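Contents | Previous | Chapter 2 | Next | Index
Print this page | E-mail this page

Chapter 2. When the grip lets go

Start with a fault. Zelcombe, a Thursday, hand-held grippers at a kitchen table. Valter Carrilho closing the jaws on small soft things, one after another. Grip 83 — fine. Grip 84 — pads shut, object gone sideways, log says "held". The log went on saying "held" untill somebody read it back.

No alarm. No damage either, so it nearly went unreported. Keep that in mind for the whole chapter.
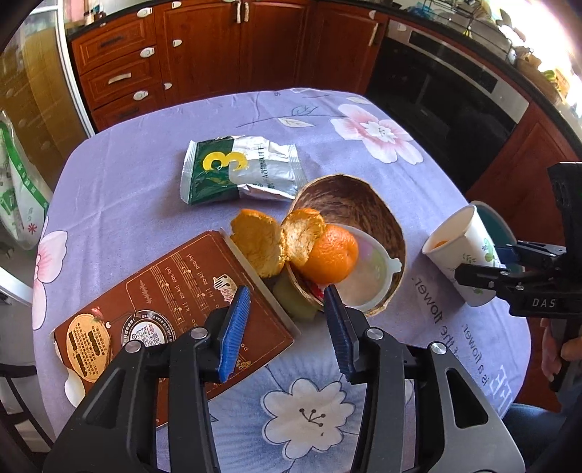

2.1 What slipped, and why

Two ridged blue pads, a jaw each side. A mandarin is round and gives a little. A foil packet creases. Peel curls away from you. Same closing force for all three — first mistake. Second mistake: the software took "jaws stopped moving" to mean "object held". Jaws also stop when they meet each other.

The Grotwood report lists 121 false holds in 2,000 grips. Most were thin items, wich fits. Read the table in 2.3 before trying the exercises, and keep fingers out of the gap when you reset.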